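Slim cans find a second life on the sorting mats at Plidport

A can drive that began with a single carrier bag by the door has grown into one of the cheeriest fixtures of the month in Plidport, and anybody who has been meaning to clear out the cupboard under the stairs will be glad to hear that it carries on until the end of May. The drive is run from the old Clesteo building on Endmont Road, where the doors are open each morning from 11, and it takes drinks cans of every sort, full or empty, dented or good as new.

Full ones go to the community fridge, provided they are in date, and the empties are weighed in for scrap, with the money going towards new benches for the riverside path. The target is 2,000 cans, and Tanveer Arain, who has kept the tally since the first bag came in, says the tall slim kind now turn up far more often than the old squat ones, which makes stacking them a good deal more fiddly - they do like to topple. So the sorting is done low down, on soft foam mats, with shallow trays to keep one lot apart from the next, and it is all rather pleasant once you get into the swing of it.

Green and maroon cans and a green tray on the blue mat, and a purple one with a strip of grey tape round it:
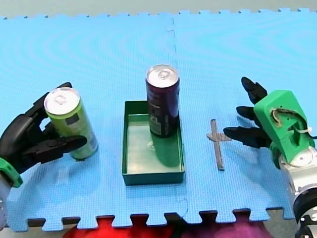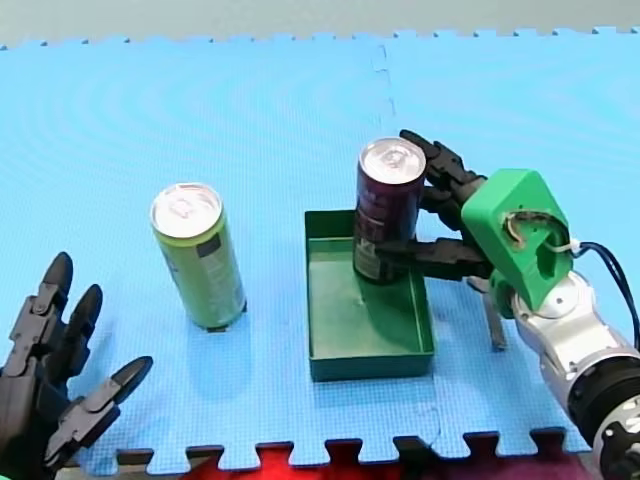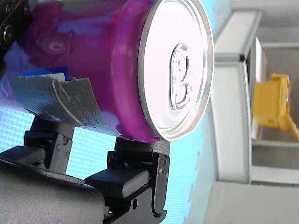

Tumelo Mokgethi would like people to know that a little tape or a stuck-on label is no reason to hold a can back, although a quick rinse of the empties at home is always very welcome, particularly now that the weather is warming up and the wasps are taking an interest. Sidra Bukhari wondered whether the tabs ought to be pulled off first, as her grandmother always used to do, and was told to leave them on, as they are weighed in with everything else and are a nuisance to sweep up afterwards.

Bags may be left in the porch if the doors are shut, tied at the neck please, and anyone bringing more than 100 cans at once is asked to ring the bell so that somebody can come down with the trolley. There is tea for those who stay to sort, and on most mornings a tin of shortbread as well.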